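Home | Topics | Ask | Members | Sign in

Is what they show you at a robot open day worth anything? 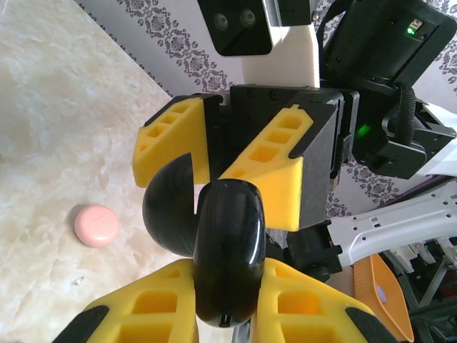
The gripper at the Eldale open day, yellow pads and all.

Posted by hedgerow_kev in Machines & Workshops

I went to the open day at the Eldale unit in Trollthorpe last month and came away more doubtful than when I went in, so I'd like to hear from people who know more than I do.

Some background. I help run a small packing business, mostly soaps and bath things in little boxes. We have a steady trickle of people telling us we should automate. My business partner had a leaflet from Eldale and was very taken with it. I was less taken, so I was the one sent.

The demonstration was a robot arm picking up small things from a table and putting them in a tray. The fingers had yellow pads with rectangular holes cut into them, a bit like honeycomb, and the man doing the talking (Darragh Moynihan, pleasant enough, clearly knew his stuff) said the holes let the pads give a little so they shape themselves round whatever they close on. There was a camera with two lenses mounted above the fingers. He said this was how it "learned" and that it had been shown the job 2963 times by people doing it by hand first.

My trouble is this. They had one small round pink thing on the marbled tabletop when I got my turn near the front. One. Nothing else near it, good light, a nice clean table. My four-year-old niece could manage that. At our place the soaps arrive in a heap, some of them wrapped and some not, some stuck together, and the boxes are never quite square.

I asked what happened if you put ten out in a pile and was told that was "on the roadmap". I asked how often it dropped one and was told it depended. I asked what it cost and was given a card.

So: is that a fair test of anything? Has anyone been to one of these and then bought the thing? And what should I have asked? There's another open day in September and I could go again, though I'd have to be persuaded.

9 replies, 3 shown

Marl_and_Co

I've been to four or five of these over the years, with different firms, and bought from one of them. I would treat the demo as a sort of brochure that moves. The firm picked the object, the table, the lighting and the person standing next to it. You've learned that the machine can do the thing they chose, and you should write that down and nothing more.

What I'd do in September:

Take your own stuff. Put twenty of your soaps in a carrier bag, wrapped and unwrapped, including the ugly ones. Ring ahead and say you are bringing them. If they say no, you've had your answer and saved the petrol. When we did this the firm said yes, then spent forty minutes fiddling with the settings, and that was useful to watch as well.

Ask for a run with nobody touching it. Pick a length of time and stand there with a pencil. We watched 103 picks and wrote down every drop, every miss and every time somebody leaned over and nudged something. The nudges are what you want to count. A person moving an item an inch to the left so the arm can reach it is a person you will be paying.

Ask what "shown the job 2963 times" means. Shown with what objects? On that same table? If all of those were with one sort of item then your wrapped soaps are a new job as far as the machine is concerned, and somebody has to show it all over again. Ask who does that and who pays.

Look at the pads. Soft printed pads with holes in are a good idea, we have something similar, but they wear. Ours go at the tips first. Ask the price of a set and how long it takes to swap them. Soap will be worse than what we handle, I should think, as it leaves a film on everything.

As for whether we were right to buy: it does one line and does it slowly, and I'd call it a draw. It has not replaced anyone. It runs through lunch.

tuppence2029

why would you need a robot to pick up soap. just tip it down a chute

my uncle's place had a chute and it was fine for years. no cameras

Wend Lane Repairs

The chute answer isn't as daft as it sounds, by the way. If every item is the same shape, a bowl feeder or a chute with a gate will beat an arm on speed and price and you can mend it yourself. Arms start to make sense when the items keep changing. So the first thing I'd want to know is how many different products you pack in a week and how often you swap between them.

I was at the same open day, in the afternoon, and I'd be a little kinder than you were. It was a development rig and Moynihan did say so at the start, though he said it quietly and half the room was still getting coffee. The whole thing was plainly in bits: motors in black housings with their little green lights showing, rods and brackets all over the place, a strap hanging down. I don't mind seeing that. What I do mind is the leaflet, which has none of that in it and talks as if you could have one delivered. Those are two different things and they ought to say so in print.

Where I agree with you is the drop rate. "It depends" is a poor reply. They must keep a record, and even a bad figure would have made me trust them more. I asked a different question, about what happens when the two lenses get dusty, and was told to wipe them. Fair, I suppose, but how does it let you know? He didn't have that to hand.

One more to add to Marl_and_Co's list: ask what it does when it fails. Does it stop? Does it carry on and put an empty box down the line? We looked after a packing arm for a customer once that lost its grip on an item and went through all the motions with nothing in its fingers, and they had shipped 101 empty boxes before the phone rang.

If you want something to compare it with, Leung have a showroom at the Hurnance estate and will let you in most mornings if you ring first. No coffee, no talk, and they'll leave you alone with it if you look like you know where the stop button is. I'm not recommending the kit. I haven't used it enough to say.

hedgerow_kev (original poster)

Thanks both, and thanks for the chute. We do fourteen products and swap most days, so I don't think a chute gets us there, but I'll price one up to be fair to it. I've rung Eldale about bringing a bag of our own soaps in September. They are "checking with the team". I'll post what they say.

Related topics
Second-hand conveyor, what to look for before you pay
Do soft gripper pads go hard in a cold shed?
Bowl feeder keeps jamming on odd shapes
Has anyone visited the Leung showroom at Hurnance?
Small box erectors: worth it or a nuisance?

Contact us | House rules | Copyright the members and moderators | Back to top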